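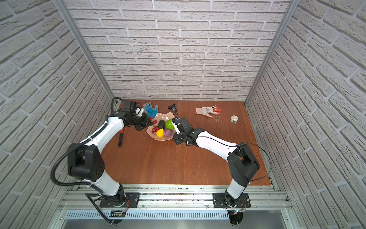

2021-09-03

Third day on the two-arm cell and I am still grinning. Rami Sfeir came over from Discombe this morning with the new house rules for Wedstead, four pages stapled crooked, and we went through them line by line at the bench. I thought I'd be bored. I loved it!

My favorite is rule 2, the clear table rule. Before power goes to the arms, every hand tool gets put back in the drawer. Wrench, gloves, tape, all of it. Right now ours fails that one badly (wrench beside the left arm, two gloves and the tape at the back), so guess who wrote it on the whiteboard in red.

Rule 5 is the speed cap. 200 mm a second whenever the two grippers share a bowl, 300 when only one arm is working. Rami wanted 90 for the fruit bowl and we argued about it all through lunch, very happily. I said the berries and the eggplant are fake and nobody will cry over them. He said the fingers are real and cost money. Fair. We settled on 90 for new people and 200 for the rest of us.

Rule 7 I'd change. It says to check the cables "regularly," and what does that mean? I want every cable loop looked at before the first run of the day, with initials. Carrilho has done it that way since June and I like their sheet a lot, one line per arm and a box for notes.

Must ask Prirko for the spare stop button. Also buy red markers, mine is nearly dead.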